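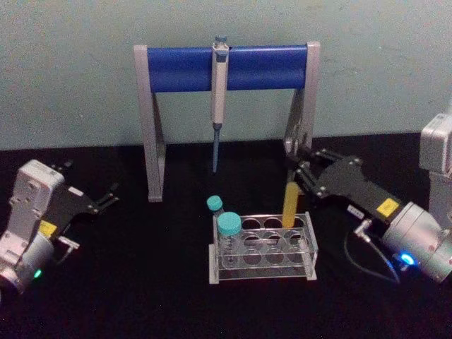
Water Hardness and Soap Lather in the Resholm District

Introduction

Our group chose hard water because two of us live on the east side of Resholm, where kettles get a white crust on the inside, and the rest of us live in town, where they don't. We wanted to find out how much the water differs from one part of the district to another and whether this changes how well soap works.

Background

Water is called hard when it contains a lot of dissolved calcium and magnesium. These come from rock, mostly limestone, that the water passes through underground. Hard water is safe to drink. The main problems are scale in pipes and heaters, and soap that forms scum before it lathers. The town supply comes from the Suvora reservoir, which is filled by rain and creek water. Properties on the east side use bores.

Method

In June we collected water from 3 places: a kitchen tap in town, a bore on Condori Road and a rainwater tank at the Flemonora picnic ground. Each sample was kept in a clean, labelled bottle and tested at school the next morning. We measured the same volume of each sample into a flask, added soap solution one millilitre at a time and shook the flask after each addition. We stopped when the lather stayed on top for 2 minutes. Each test was repeated and the results were compared.

Results

The tank water needed the least soap. The town water needed slightly more. The bore water needed far more than either, and it went cloudy well before any lather stayed. A grey scum was left on the sides of the flask. Boiling the bore water first lowered the amount of soap needed, but it was still the hardest sample.

Discussion

The results fit what we had read. Rainwater has not been through rock, so it has very little calcium in it. The drop after boiling suggests that part of the hardness in the bore water is temporary.

Our shaking was not always the same strength, and this would have affected the lather. We also sampled only one bore. If we did the project again we would test several bores at different depths and colour-code the bottles, as two labels came off in the fridge and those samples had to be collected again.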